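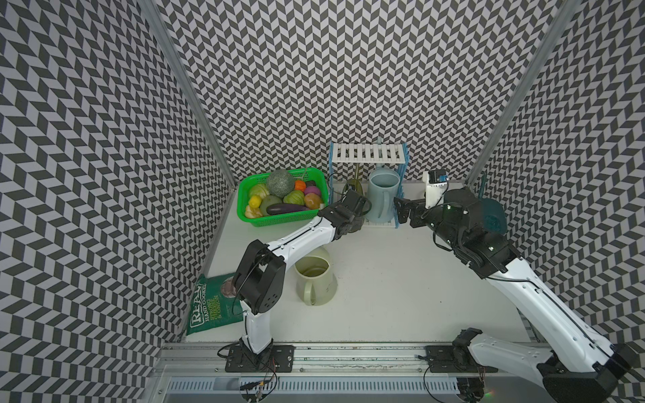
Why Do Wet Dishes Dry by Themselves?

Water is made of very small particles called molecules. They move all the time, even when the water looks still. Some move faster than others. A fast one at the surface can break away and float off into the air. This is called evaporation.

Evaporation does not need boiling. Water boils at 212 degrees Fahrenheit, but a plate will dry in a kitchen at 70 degrees. It takes longer — that is the only difference you will notice.

Three things change the speed.

Heat. Warm molecules move faster, so more of them escape.

Surface. A thin film of water dries before a round drop of the same size. A plate standing on its edge lets most of its water run down and leaves a thin film behind.

Moving air. Air next to a wet plate fills up with water vapor. A breeze carries it off and drier air takes its place.

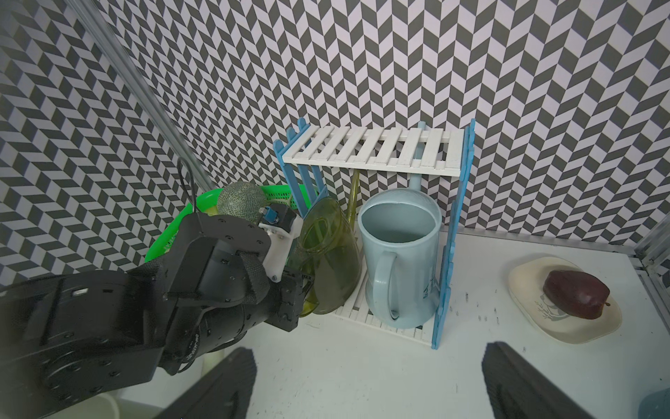 Joanne Mapplebeck wrote in to ask why her glasses dry with white spots. Tap water has minerals dissolved in it. The water evaporates and the minerals stay on the glass.

Try it: put 2 spoons of water on a flat plate and 2 in a narrow cup. Check both every 30 minutes and write down which one dries first.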